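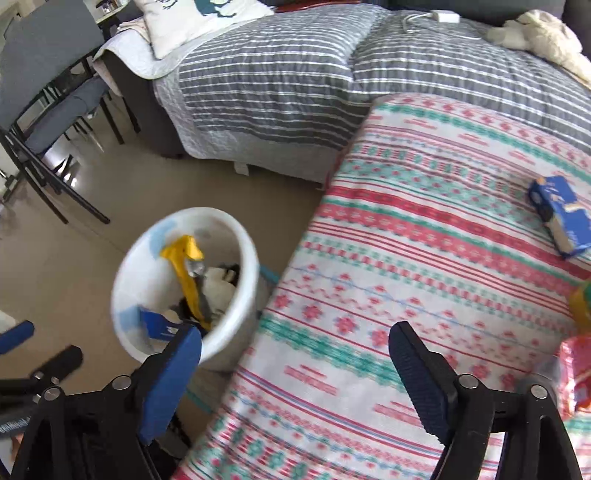 Figure 2. Hand-held grippers near a plastic bucket and a cloth-covered surface.

Section 2. Planning and Budgeting for Your Kit

Read this section before you place an order. It covers what to buy for home collection with the Sisen hand-held gripper, what to leave until later, and how to set the budget. Installation starts in Section 3.

2.1 Decide what tasks you will record

1. Write down the household tasks you plan to record. Clearing wrappers, moving boxed goods and straightening cloth are common first tasks.
2. For each task, note the widest object that has to fit between the jaws and the softest object that has to be held.
3. Mark each task as one-handed or two-handed. Two-handed tasks need two grippers per operator, and this is the largest single item in most budgets.
4. Send the list to your Skokier sales contact with the order form. Orders without a task list are quoted for two grippers per operator.

Note: Do not plan around an empty test bench if the work will be done in homes. Living rooms have shiny floors, patterned fabric and furniture with little space between pieces. Run at least one trial in a room like that before you settle on quantities.

2.2 Choose finger pads

Pads are sold separately from the jaws and wear out first.

Smooth pads: for boxes, jars and rigid packaging.
Ribbed pads: for film wrappers, cloth and other thin material.

1. Order one full set of each type per gripper.
2. Add one spare set of the type you expect to use most.
3. Budget for replacement every 30 hours of recorded work. Crumpled foil and stiff plastic edges shorten this.

Caution: Do not fit one smooth and one ribbed pad to the same gripper. The jaws will close off center and the width reading will be wrong.

2.3 Work out the cost per operator

Prices are in US dollars and do not include tax or shipping.

Gripper, one-handed kit: 3,000
Pad set, either type: 69
Cluklow carry case: 200

For a two-handed operator, double the gripper and pad lines. One carry case holds two grippers, so the case line stays the same.

1. Add up the lines for one operator.
2. Multiply by the number of operators working at the same time. Operators on different shifts can share a kit.
3. Add one complete spare gripper for each site. Repairs are done at the Nuchit service center and the site will need something to work with in the meantime.
4. Add storage and charging. If you already have a locked cabinet with power, enter zero.

Note: The case foam is cut for grippers with the pads removed. Closing the lid with pads on will crease them.

2.4 Budget for rooms and props

Buyers often leave this line blank and then pay for it out of the pad budget.

1. Allow for consumable props: snack wrappers, boxes, bags and small containers. These get crushed and torn, and must be replaced with similar items.
2. Allow for at least one open-topped bucket or bin per room. A wide rim is easier for new operators.
3. Allow for table coverings in more than one pattern. Plain and busy fabrics should both be in the plan.
4. If you are using people's own homes, include a payment to the household and time to put the room back as it was.

Caution: Keep cables and power adapters out of the working area. A jaw closed on a live cable can cut the insulation.

2.5 Lead times and approval

1. Ask for a written quote. Quotes are held until the end of the following month.
2. Allow six weeks for grippers and two weeks for pads. Orders received in December ship in the new year.
3. Have the budget holder sign page 2 of the order form. An unsigned form is returned.
4. Stagger large orders. Take enough kits for one room first, record for two weeks, then confirm the rest. Pad quantities can be changed up to the day of shipping. Gripper quantities cannot.

For questions about quotes and order changes, contact Pornthip Limsakul in sales. For repair costs and service plans, contact Buppha Panyasiri at the Nuchit service center. Phones are answered until 4:30 p.m.

Next: Section 3, Unpacking and First Charge.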